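**Ticket: pot-stirring cell loses its position partway through a run**
Opened by: Necati Karaca
Status: open, watching it
Last edit: 6 April 2026

Okay, so this is the one Dalia has been grumbling about. The arm starts out fine, goes to the utensil in the pot, grabs it, all good. Then somewhere past run 20 it starts closing its fingers to the left of the handle, and by run 30 it's pushing the pot instead of picking anything up. Re-home it and it's perfect again for a little while, which is what made me blame the homing in the first place (wrong, see below).

What I tried first:

- Re-homed all the joints, twice. No change.
- Rolled back to the Celtero driver we had in August. No change, and it broke the logging, so I put the new one back.
- Swapped the gripper pads. They were due anyway.

Then Songül asked if I'd checked that the table was still where the arm thinks it is – and no, I hadn't! The wooden table and the black work surface are two separate pieces of furniture, and the only thing making them one cell is a pair of bar clamps. I put a strip of tape across the seam, drew a pencil line over it and let the thing run. After 30 runs the two halves of the line were 2 mm apart.
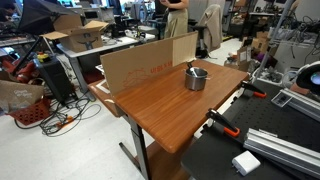

So I slackened both clamps, shoved the table back until the pencil line met up, and tightened them again one at a time, going back and forth so the first one didn't pull the corner around. Then I redid the table calibration from scratch. Please don't reuse the old file, it's got the shift baked into it. The new one is saved as `cloutier_table_b`.

Ran 200 picks overnight at normal speed. Two misses, both late, and the pencil line hadn't moved that I could see. I'm calling that a lot better but I'm not closing this yet.

Still to do:

- [ ] Rubber pads for the clamp jaws (Defne is ordering from Indaner)
- [ ] Look at the two misses in the log, could be the pot sliding
- [x] New tape and pencil line on the seam

**Nurhan Bozkurt:** Can we just bolt it?

**Necati:** I'd love to, but Grelline want the table back when we're done – so no holes. If the pads don't hold I'll ask them about a bracket underneath. Leave the tape on the seam for now please, and if the line's off when you come in, write down by how much before you fix it.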